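**Finger pads slip on soft fabric after cleaning – hand-held parallel gripper**

**Sigrún Overgaard**
Posted May 16, 2020

Our department operates a pair of hand-held parallel grippers for garment handling. The ribbed pads on one unit were cleaned in January in accordance with our internal schedule. The fingers now close fully on rigid objects, but thin knits slide out when lifted. The drive rails have been wiped down and the cable is seated correctly. Members are asked to advise whether the pads should be replaced or whether an adjustment is required first.

**Cristóvão Gouveia**

Replace the pads.

**Radka Radonjić**

Replacement should not be the first step. Please state which cleaning agent was used. At Lumden we maintain 12 units of a similar type, and a silicone-based spray left a film on the pads that could not be seen. The following procedure resolved the matter in all but one case:

1. Switch the unit off and open the fingers by hand.
2. Wipe each pad along the ribs with a lint-free cloth and isopropyl alcohol. Allow it to dry for 13 minutes.
3. Close the fingers on a strip of plain paper. The paper should be held evenly across the full width of both pads. If one side pulls free, loosen the finger screws, square the fingers and tighten again.
4. Repeat the test with a single layer of the fabric concerned, taken at a hem or collar band where the material is thicker, and then at a flat section.

Pads that still slip at step 4 should be exchanged as a set. Mixed old and new pads wear unevenly. Our records show almost 181 hours of use per set, although heavier denim shortens this considerably.

**Sigrún Overgaard**

The agent was a general-purpose spray supplied by Kurico. I am unable to confirm whether it contains silicone. The procedure will be carried out and the alcohol wipe entered in our schedule.
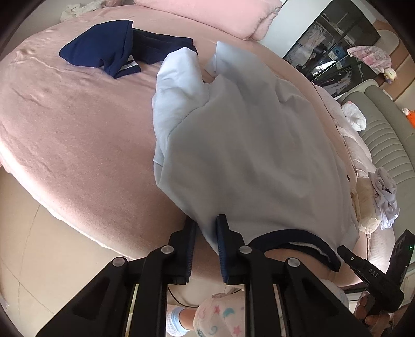 *Gripper fingers closed on the edge of a light-blue garment.*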